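Student Projects > Art & Design Education

Last updated: 30 January 2023

Learning to Look: What a Foundation Year Teaches at the Odell School of Art

Project report by Annatjie Gumede
Supervisor: Hendrik Hendricks

When I started my foundation year at Odell I thought I would spend most of it getting better at drawing hands. I did get a little better at hands, but what got hold of me was the question of how a school decides what beginners should do first. Our program puts everyone through the same opening term, whether they want to be potters, animators or sign painters, and I wanted to find out if the students going through it thought it was time well spent.

I chose the opening term because it is the part people argue about. It has three blocks: observational drawing, color mixing, and a making block where you pick clay or print. No computers until after the December break! Some of my classmates loved that and some were counting the days.

What I did

I interviewed 12 students, all from the current foundation group, and asked each of them to bring one piece from the first month and one from the last. We put the two side by side and talked. I had a list of questions, but after the second interview I more or less stopped using it, since the drawings did a much better job of getting people talking than I did. I also sat in on 5 sessions of the color block, taught in the Rotness studio, and took notes in the back row.

Hendrik let me read the old course outlines too. The school used to run separate first years for fine art and design, and students who wanted to switch had to start over. The shared term came in when the two departments moved under one roof in the Khamphan building. 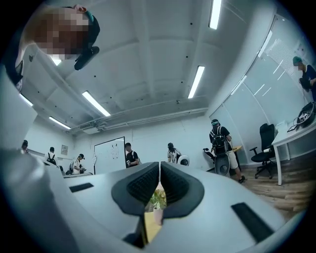 Potted plant on a light wooden tabletop.

What I found

The drawing block got the warmest comments, which surprised me. Nearly everybody complained about it while it was happening (the long charcoal studies especially, about 30 minutes each with no talking), and then picked something from it as the piece they were proudest of. One student told me she had never looked at the space between chair legs before, and now she can't stop. I know exactly what she means.

Color mixing split the room. The painters wanted more of it. The animation students said they understood why it was there but wished someone had linked it to screens sooner, even with a single afternoon. I think that is a fair point and an easy fix, and I have put it in my suggestions.

The making block had the strangest result. Students who chose print talked about planning, layers, getting things in the right order. Students who chose clay talked mostly about losing work in the kiln and making it again. Both groups said they had become more patient, but they got there by such different roads that I wish everyone could try both.

Suggestions

Let students swap between clay and print halfway through the block, even if it means smaller projects. Add a session on screen color before December. Keep the side-by-side review — I only set it up for my interviews, but several people asked if it could be part of the course.

Problems with my method

I knew everyone I interviewed, and some of them are good friends, so they may have been kinder about the course than they would be to a stranger, or possibly ruder. I also have no one in my sample who left the program. Next time I would start earlier and use the Prellia survey form the school already has, so the answers could be compared across years.

Thanks to Hendrik for the outlines and for reading two very messy drafts.

Tags: foundation year, art school, student research, drawing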